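Print this page
E-mail this page

FOR IMMEDIATE RELEASE

13 June 2022

BRONDLOW LIBRARY TO LEND OUT OLD COMPUTERS, AND TO STOP APOLOGIZING FOR THEM

Brondlow Public Library will begin lending refurbished desktop computers to cardholders in August, under a program called Mandora. The first batch is 33 machines. They are large, they are heavy, and no one at the library is going to tell you they are sleek.

Borrowers may keep a Mandora computer for 24 weeks, with one renewal if there is no waiting list. Each loan includes a tower, a monitor, a keyboard, a mouse and a printed guide of 11 pages, which is shorter than the library's policy on returning jigsaw puzzles. Late fees will not apply. The library dropped late fees on books two years ago and felt it would be mean to bring them back for something that needs to be carried up a flight of stairs.

The program grew out of the spring survey, in which residents were asked what they would most like to borrow. Wider parking spaces came first and cannot be borrowed. A computer came second, well ahead of fishing rods, cake pans and "a little peace." Many of those who answered said they were doing school forms, job applications and tax returns on a phone, and several added remarks about it that the library has chosen not to reprint.

Mandora computers come from offices and households in Brondlow and Jutholm that have replaced them. Donors should know that the library wants working desktops or desktops that could plausibly work again. It does not want fax machines. It has been given fax machines. Hard drives are wiped before any computer is lent, and donors will receive a written receipt, suitable for framing or for the tax folder.

"People feel guilty about the computer in the closet," said Siv Strand, director of the library. "They won't use it and they won't throw it out. We are offering to take over the guilt, and somebody down the street gets to write a résumé on a real keyboard."

Each computer will be set up with a web browser, a word processor, a spreadsheet program and a card game, the last by popular demand. Borrowers who want something else installed should ask at the desk. The answer will often be yes. Video editing will test everyone's patience, and new games of the kind that glow should be pursued elsewhere.

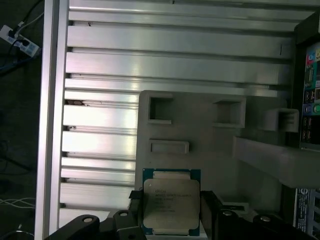
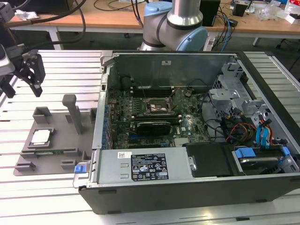 Strand's opposite number at the Jutholm library, Pop, was less sure, and asked at the joint meeting in May what happens when a borrower calls at closing time because the internet is gone. Jutholm lent out tablets for a while, Pop pointed out, and the tablets were the easy part. It was the phone calls that wore people down. Pop would still like a few of the computers if Brondlow ends up with too many.

In response, the library has set aside two afternoons a week for Mandora questions, in person or by telephone. Staff will help with the computer itself and with getting online. They cannot pick a new password for you, and they would prefer not to hear the old one.

The Mandora budget for its first year is $52 per computer, mostly for cables, which everyone owns in abundance until one is needed.

Reservations open at the front desk when the first batch is ready. A Brondlow library card in good standing is required. Those whose cards are not in good standing are invited to come in and talk about it; the conversation is usually brief, and the book is usually under the car seat.

Pickup is at the side entrance, by the ramp. Please bring a car, or a friend with one.

Media contact: Siv Strand, Brondlow Public Library

Print this page | E-mail this page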